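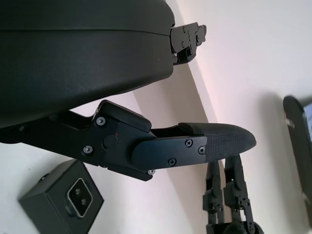 I spend a silly share of my working life arguing about how many examples is enough. Everybody wants a number. Our funders want one, the people training the model want one, and my own mother asked me on the phone last April (she'd read an article) how many times you have to show a robot something before it gets it. I said 1,622, which was the size of our set that morning, and she seemed satisfied.

I'm less satisfied! That number is the one we put on slides, and I've come to think it's the least useful thing we know about our own data.

Let me back up. At Utalero we teach arms to do small household jobs by having a person steer the arm through the job over and over while it records everything, wrist camera included. Every run is an episode. The episodes go in a pile, the pile goes to training, and a while later you get a policy back that either does the job or does something that makes you put your coffee down and reach for the stop button.

When I went back through our 1,622 I watched them at double speed with a notebook, mostly after dinner, and I sorted them by one very unscientific question: would I be happy if the arm copied this exactly? I got 1,059 I'd sign my name to. The rest had something off. A long pause halfway where the operator was clearly thinking, or a grab that worked only because the object slid into the fingers by luck, or (my favorite) a lovely smooth approach to the wrong object, followed by a lovely smooth retreat.

Now, plenty of people I respect would keep all of it. Their case is that mess is good for the model, that the world is messy, and that a policy raised on perfect runs falls apart the first time it misses. I half agree. I love a good recovery. If the grip slips and the operator calmly backs off, lines up and tries again, please keep that one, it's gold. But a recovery is somebody doing something sensible about a problem. Thirteen seconds of hovering is just hovering, and the arm will learn to hover. Ours did. We called it "the waiter" for most of a month.

What bugs me is how the counting shapes the collecting. If you tell operators the target is a number, they get fast, and fast operators put the mug in the same spot every time, come in from the same side every time and never touch the lamp. You end up with one demonstration copied all afternoon. We had a batch of 636 like that, every one clean and nearly all of them the same run. I'd have traded the lot for a slow day of odd angles.

So here's what I'd like to see, from us and from the Vosbridge folks and anybody else who publishes a set. Give me the total, fine. Then tell me how many you'd keep if you had to watch them, and who decided, and how much the starting positions moved around. Let the operators throw a run away without having to fill in a form. Ours had a form with two signatures on it, and of course the bad runs stayed in.

And pay for the watching. It's dull, it makes your eyes hurt, and it has improved our arm more than any new batch we've collected this year. I'm on my second notebook.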